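Do thermal curtains really cut the heating bill?

tandisier_drafts
The store says their lined curtains will save me 40 percent on heating. I find that hard to believe. The room has one big window, double glazed, and the pleated curtains I have now stop a little short of the floor. A full set would run me $200. Has anyone seen a real difference, or is it just a sales line?

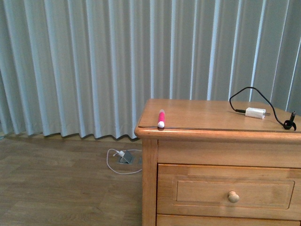 Hilleck
Forty percent of what, though? Ask them that. Heat lost through the glass is only part of your bill, so even a great curtain can't touch the rest. I'd want to see the test, and whether it was done on an old single pane.

I bought the Prosden lined ones in November. The room felt less chilly in the evening – that much I'll give them. The bill went down $2.

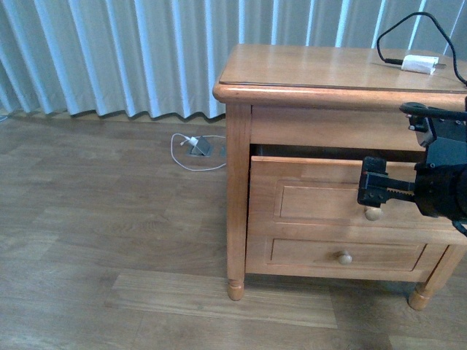
And that was a mild month, so I wouldn't credit the curtains even for that. A tube of caulk and some weatherstrip did more for the draft. Try those first and hold your wrist near the window at 6 a.m.
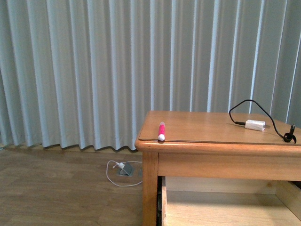
lemieux38
Wrong, mine work great. You have to close them before dark and keep them off the heater. Get the longer size too, a gap at the bottom lets the cold air spill out.

Hilleck
Did you compare bills, or does it just feel warmer?

lemieux38
Feels warmer. That's what I paid for.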